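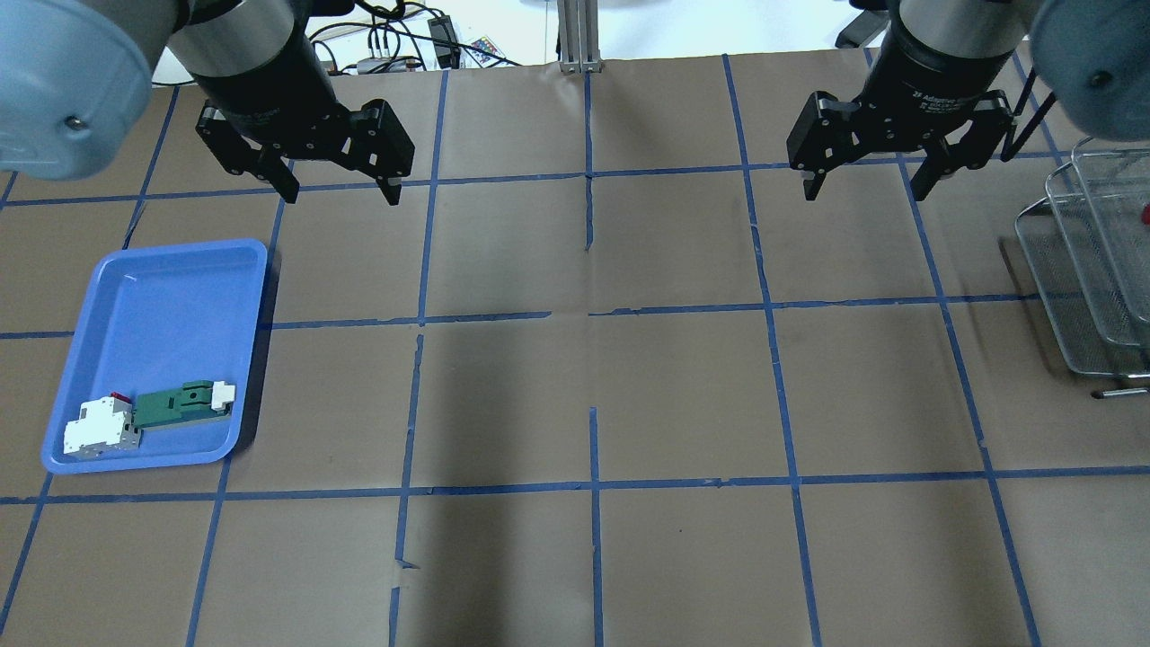
6 Preparing the work surface and the grippers

6.1 Scope of this section

This section applies to the Kiveck two-arm bench cell with overhead arms and parallel grippers. It covers the paper covering, the tape grid, the placement of the parts tray and the inspection of the gripper fingers. Mounting of the arms is covered in Section 4 and connection of the controller in Section 5. Both must be complete and signed off before the work described here is started.

The procedure is to be carried out by a trained operator. First-time set-up requires the presence of the cell supervisor.

CAUTION: Both arms must be stopped and the stop button latched before anyone reaches over the table. A paused program is not a safe condition. The arms can resume without warning.

6.2 Materials

Brown kraft paper, wide enough to cover the table in one piece
Blue painter's tape
Steel rule and soft pencil
Blue parts tray with raised rim
Lint-free cloths
Naron gauge block, 10 mm
Cell log sheet

6.3 Covering the table

1. Move both arms to the park position and latch the stop button.

2. Remove the old paper together with its tape. Do not lay new paper over old. The additional thickness changes the height at which the fingers meet the table.

3. Wipe the table and let it dry.

4. Unroll the new paper from the far edge toward the operator side. Smooth it outward from the center by hand. Faint creases are acceptable. A fold that can be felt with a fingertip is not – replace the sheet.

5. Fasten the paper along its edges, keeping the fastenings outside the working area.

6.4 Laying out the tape grid

The grid is a guide for the operator when placing trays and parts. The controller does not use it for measurement, and small gaps or overlaps in the tape have no effect on the motion of the arms.

1. Mark the cell corners in pencil, using the dimensions on the layout sheet supplied with the cell.

2. Apply the horizontal strips first, then the vertical strips. Press each strip down along its full length.

3. Tear or cut the ends flat to the paper. Loose ends can be picked up by the finger tips.

4. Where a strip has lifted or wrinkled, press it down again. Replace it if it will not hold.

NOTE: Slanted side lines are permitted where the layout sheet shows them. Do not straighten them by eye.

6.5 Placing the tray and the parts

1. Set the tray in the left portion of the table, resting flat on the paper. The tray may extend over a tape line, provided that its position agrees with the layout sheet.

2. Place the circuit breaker and the green component in the lower part of the tray. For the standard exercise the breaker lies on its side and the two parts touch.

3. Leave the upper part of the tray clear.

4. Place the wire mesh baskets at the right edge of the table. Confirm that the left arm can complete its full travel without reaching them.

5. Remove tools and loose hardware from the grid. Record any item that is intentionally left on the paper.

CAUTION: Use only components that have been withdrawn from electrical service. Parts handled in the cell must not be returned to stock.

6.6 Inspecting the grippers

1. Open both grippers fully from the pendant, then latch the stop button again.

2. Examine the pads at the finger tips. Clean them with a dry cloth. Solvents must not be used.

3. Check that each finger is firm on its linkage. Play that can be felt by hand is to be reported before the cell is used.

4. Follow each gripper cable from the body to its first clamp. The cable must hang free of the fingers and must not tighten when the wrist is turned through its permitted range.

5. Release the stop button, stand clear, and close each gripper on the gauge block at 10 percent speed. Compare the reading with the value on the log sheet.

6. If the reading is outside the permitted band, repeat the zeroing procedure in Section 5. If the fault remains, the display will show code 114 and the gripper must be exchanged.

6.7 Release for use

Run the empty-cycle program once at 10 percent speed and once at 80 percent. Operation at 100 percent is permitted only after both runs have finished without a stop. Enter the result on the log sheet.

Faults that cannot be cleared by the steps above are to be referred to Leszek Czerwiński, Głowacki service desk. Requests for changes to the layout sheet are to be addressed to Nicanor Pacheco.

The paper is to be replaced when it is torn, when tape can no longer be made to hold, or at the June service, whichever comes first.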